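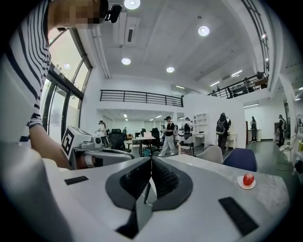

The Rastport Gripper Club is a student robotics club, and I should own up straight away that I've been a member for two years, so this entry is a bit fond in places. Geetha Poojary started it in August with 5 people and a budget of 1,455 pounds. We mostly work with hand-held grippers, picking up everyday things so that a robot arm can later learn from the recordings. Something round and shiny on a small saucer, like the red fruit on the grey tabletop, is a classic beginner's job - it sounds easy until you try it! The square black-and-white marker on the gripper helps the software work out where the tool is.

Name and members

The club was first called Wukano, after a board game (long story), and a few of the older members still use it. There are 30 of us now. Busisiwe Shabalala runs the beginners' evenings and wrote the handbook, which is very good on cables.

Competition

Every year we enter the Van Wyk Cup, a table-clearing contest for student teams. Our best result is second place, behind Jandis - I'm still cross about the teaspoon round.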